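Prelberg Crossing Residents Board > General > Quiet hours and the 6 a.m. leaf blower

mossgate
Reading the new rules in the lobby. Quiet hours now end at 6 a.m., down from 7, which I assume is a gift to whichever landscaper owns the blower that sounds like a jet being sick. Did anyone vote on this?

thirdfloor_tuba
It was in the July notice. Page 5, under the part on bike tags. I read it because I'm the sort of person who reads it.

mossgate
So you knew and said nothing.

thirdfloor_tuba
I play the tuba. I've learned not to bring up quiet hours.

Pellworth
Unpopular view, but I leave for work at 5:30 and the blower has never bothered me.

mossgate
You're in the car by then. My neighbor's parrot isn't bothered either, and it now does the blower at lunch.

dunnock88
The crew isn't to blame. Cheung Grounds used to come at 8 and people complained that the cars were in the way. Then they came at 10 and people complained about work calls. There are 16 hours in a day when someone here is awake and every one of them has a complaint attached.

Pellworth
Thank you. Also the old rule was never enforced. The guy in 13 ran a tile saw until midnight all spring.

unit13
The guy in 13 has a very nice bathroom now and stopped at nine. Ten at the latest.

thirdfloor_tuba
It was midnight. I was going to complain but see above.

dunnock88
My sister's building over in Prastatberg went to rakes only. It's lovely. It's also ankle deep in leaves until Christmas.

mossgate
I would take ankle deep. I would take knee deep. I own boots.

Pellworth
You'd be back here in a week with a thread called "Leaves."

mossgate
Probably, but I'd be posting it well rested. Would people sign something asking for 8 a.m., and electric blowers if they have to blow at all? I can leave a sheet by the mailboxes.

unit13
I'll sign for 8. Not for electric, they whine.

dunnock88
Electric yes, 8 no. Make it 7 like it was.

thirdfloor_tuba
I'll sign either one if it's silent on brass.

mossgate
Two sheets, then. I'll put them up tonight with a pen on a string, and whoever took the last pen can bring it back. 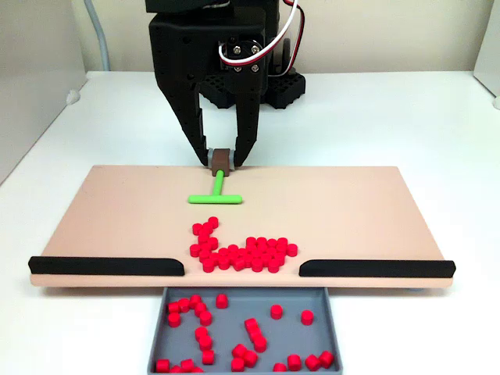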